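Bench book, May. Stuvance hand-held gripper on loan, second session

Picked this up again after lunch with a big mug of tea and the Zonent leaflet open next to me. (Zonent are the people selling it, Stuvance make it, and the invoice will come from Jedside if we keep it, so goodness knows who you ring when a screw falls out.) The starter kit is 451 for the gripper, a spare set of pads, the charging lead and the software licence for one machine. Extra pads are on top of that and I haven't got a price out of them yet. Must chase.

First session was mostly me swearing at the software, so today I wanted to stick to the hardware. Cremilda had already set the recorder to stop at 300 frames, and I left that alone because it's a nice short burst and the files open without my laptop having a sulk.

Began with open and close, no load. Squeeze is lighter than the Lins one we had in the winter, and my hand was much happier for it! The Lins always had me shaking my fingers out between runs. There's a tiny bit of slop at the start of the trigger before the fingers do anything, which I could feel but got used to very quickly. Cremilda reckons it can be taken up at the linkage. I'd like to see that in the manual before anyone goes at it with a hex key.

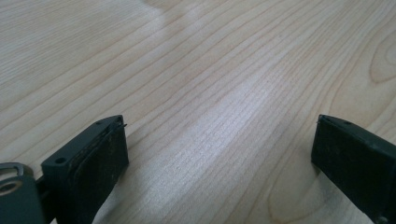 Fingers open over the bare bench top, nothing between them. Note the glare on the wood, and the specks on the pads.

Two things I want to write down before I forget. The glare first: the bench top throws the light straight back and the grain washes out in the bright patch. Next time I'll try a matt cloth, or just turn the lamp round, and see which one does the job. The second is the pads. They show every bit of fluff, and I'd like to know whether a wipe is allowed or whether it ruins the grip. The leaflet says "clean as required", thanks very much. There's also a sliver sticking out by the top corner of the left-hand pad – want to ask whether that's normal or whether ours is starting to lift.

Did 3 runs on the foam block and 2 on the glue stick. The foam was lovely, straight up every time. The glue stick rolled away from me on the first go and came up fine on the second, and I'd say that one was my wrist more than the kit.

Where I've got to: I like it, and I'd use it over the Lins any day, but I wouldn't sign for it until we know what pads cost and how long they last.

To do
Email Zonent: pad price, cleaning, that sliver
Ask Cremilda where she's put the short lead
Matt cloth from the stores cupboard
Same runs again with the lamp moved, recorder still at 300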